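## 4. What people keep, and where they say it lives

I should say up front that I came to household storage by accident. My first project in Ustirthorpe was on rent, and I spent most of April sitting in people's living rooms asking about leases. They answered politely and then told me, at length and with real feeling, where they kept the vacuum cleaner. By the third week I had more notes on closets than on landlords, so I gave in and changed the question.

The survey went to 306 households across two neighborhoods, Gutholm (older row houses, deep cupboards, terrible stairs) and Verkden (newer apartments, nearly all of them with one closet by the front door). We got 256 usable replies. Each one listed up to ten objects the person had handled that day, and for each object two places: where it was at that moment, and where it "lives." That second word matters a lot in what follows. I took it from the people I'd interviewed, who used it without any prompting — a pan lives in the oven, scissors live in the drawer by the phone.

I had expected the two places to match most of the time, and for clothes they mostly did. For small kitchen things they didn't match at all well. Chopsticks, bottle openers and measuring spoons turned up in living rooms and on windowsills, and their owners would still tell you firmly that they lived in the kitchen. Storage boxes were stranger again, as people often couldn't say where the box itself lived, only what was supposed to be in it.
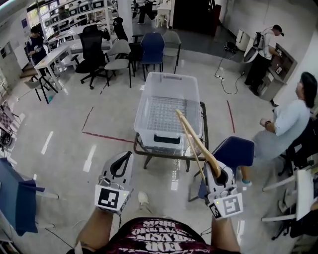
### 4.1 Boxes without an address

I've come to think of the box problem as the heart of this section. A drawer belongs to a piece of furniture and the furniture belongs to a room, so a drawer has an address. A plastic box can sit on a table for a month and still be described as "just there for now." Vasanthi Gunawardena coded these answers separately from me (we'd agreed not to compare notes until Monday, and I held out until lunch) and we both ended up inventing the same category for them. She called it "pending," I called it "parked," and hers was shorter on the spreadsheet.

Pending boxes were more common in Verkden than in Gutholm. My first guess was floor space, but when we sorted the replies by apartment size the difference hardly moved. What did seem to matter was how long the person had lived there. New arrivals parked everything. People who had been in the same apartment for years had fewer pending boxes, and they also got a little annoyed at being asked!

Hangers deserve a word of their own. I left them out of the pilot form completely, thinking of them as part of the closet, like a shelf. Then respondents started writing them in. Empty hangers hung on door handles and chair backs, waiting for a coat or for somebody to walk them back to the bedroom, and 27 people listed one as an object they had handled that day.

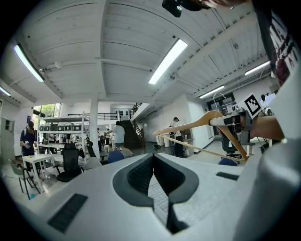 *Figure 3. A wooden clothes hanger, held at the right.*

We added hangers to the second round of the form after that, along with laundry pegs, which hardly anyone mentioned. I'm still not sure what to do with the answers. Peeters, the older of the two classification schemes we worked from, puts hangers under "fittings," next to rails and hooks. Our respondents would have put them with clothes. I went back and forth on this for far too long and in the end coded them both ways, so the tables in the next section give two totals for the bedroom.

The last thing I want to flag is the difference between a thing that is out of place and a thing that is in use. Our form didn't separate them well. If you fill it in while cooking, half your kitchen counts as misplaced. We tried to deal with this by asking for the time of day,
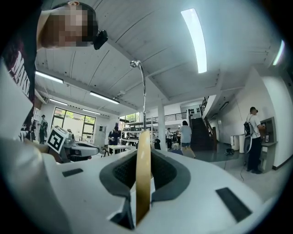 which helped for evening replies and did very little for the morning ones, when people seem to be carrying everything they own from one room to another. I'd ask it differently now, probably with a plain "are you using this at the moment?" next to each object. Vasanthi wanted that question from the start — she has the email to prove it — and it will be on the form we send to Gutholm next.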